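Subject: Re: [nunlow-bakers] Sandwich loaf for the potluck?
Date: September 28, 2022

> I tried the Bolason loaf twice in August and both times the top
> split and the middle was gummy. I bake it at 375 for as long as the
> card says. Is it my oven or the recipe? I need a bread that will
> hold up in sandwiches for the potluck.

Oh, I had the same trouble with that one! I'd blame the recipe before your oven. It has you shape the loaf way too early, so the outside sets while the inside is still pushing up. Give it a longer second rise (poke it, and if the dent fills back slowly you're good) and leave it in 5 minutes past what the card says. Then let it cool for 2 hours before you cut it. I know, I know, I never want to wait either.

I also swapped 300 grams of the white flour for the Plalus bread flour and liked the crust a lot better.

For sandwiches I'd slice it a little thicker than you think, especially with anything green and juicy in the middle.
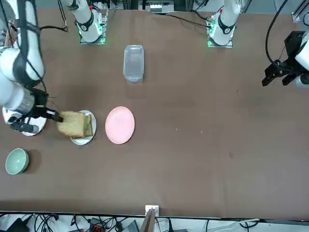 Golden-brown slice, pale crumb, green at the edge of the filling

Has anyone else on the list tried it with the flour from Phùng? I keep meaning to pick up a bag.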